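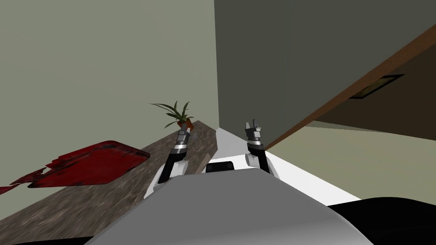
Friction first, because every other chapter leans on it. When two surfaces press together and one tries to slide, something pushes back along the join. That push is friction. It depends on how hard the surfaces are pressed and what they are made of - and, for most dry solids, hardly at all on how big the patch of contact is. Students never believe that last part. Fair enough, most of us didn't either. Look at the tips of the two grippers: short and stubby on the left, thin and narrow on the right. Same material, same squeeze, same load, and the simple rule gives the same grip for both. Shape matters for other things (reach, pressure, wear) and we get to those in chapter 5.

## What you need before you start

Forces as arrows. Weight as mass times g. Newton's first and third laws. If the third is shaky go back and do the rope questions again, seriously, it saves time later.

## The rule

Friction at the point of slipping = a number × the normal force. The number is the coefficient of friction, written μ. No units. Rubber on dry road, high. Steel on ice, low. The normal force is the push at right angles to the surface, which on a level floor with nobody leaning on anything is just the weight.

Two versions of μ. Static, for getting something moving. Kinetic, for keeping it moving. Static is usually the larger - you've felt this if you have ever shoved a wardrobe and nearly fell over when it went.

## A worked case

The Handley crate. Weight 2,250 N, level concrete floor. It takes a sideways push of 800 N before it shifts.

μ = 800 ÷ 2,250 = 0.36 (two figures)

Now put a 100 N toolbox on top. Normal force goes up to 2,350 N, so the push needed is 0.356 × 2,350 = 836 N. Note we kept the extra figure in μ for the sum and only rounded at the end. Marks get lost on this every year.

Turn the crate on its narrow end. Does the push change? By the rule, no. It may tip before it slides, but that is a question about turning forces and a different chapter.

## Where the rule runs out

It is a rule of thumb with a long history and not a law of nature. Soft rubber breaks it. So does anything sticky, very smooth or very fast. Ginevra Guerra's notes on tyre rubber, at the back of the book, are worth the hour. Teun Van den Broek takes the opposite line and teaches the simple rule right up to the exam, adding the exceptions afterwards. We are somewhere inbetween.

Units: newtons throughout. If a question gives you kilograms, convert first and then read it agian.

Exercises 1 to 5 need only the rule. Exercise 6 needs a sloping surface, so read the next section before you try it.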